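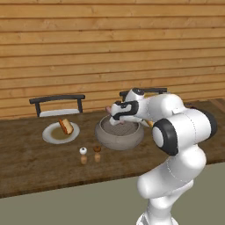

The arm over the dining table, fingers in the bowl.

Buying a table arm: your questions

I'm Zineb Tazi and I look after purchasing at Wetow. Adel Hajji and I get the same emails every week, so I finally typed up my answers.

Do I have to buy the arm before I can try anything?
Nope! Start in simulation, like we do. Our Toven license is $342 a month, and you can move the table, swap the dishes and change your mind all day long without paying for freight.

What does the arm itself run?
The quote we're working from is $2,479 a month on a lease, gripper included. Mounting is extra (ask for that in writing — I forgot once). 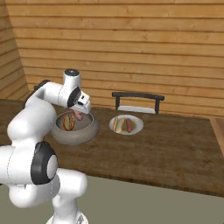 Page last changed: January 2021

How much room should I plan for?
Measure your table first, then the spot where the base will stand. We have the base by the front edge, with a bowl and a plate of food within the working area and a chair on the far side. If people will be sitting there for real, budget for a safety review too.

Can I use my own dishes?
Sure, but send El Sherbiny the sizes before you order fingers. Wide bowls with thick rims are a different job from flat plates, and I'd want both in your test plan.

What about spares?
I put aside $75 a month for finger pads and small parts. Adel thinks that's too much. We're still arguing!

How long is delivery?
Grestetti quotes 35 days from deposit. Orders placed in February may take longer, so check with them before you book an installer.

Can I get a copy of your budget sheet?
Yes, just write to either of us and say whether you're leasing or buying — they're separate sheets.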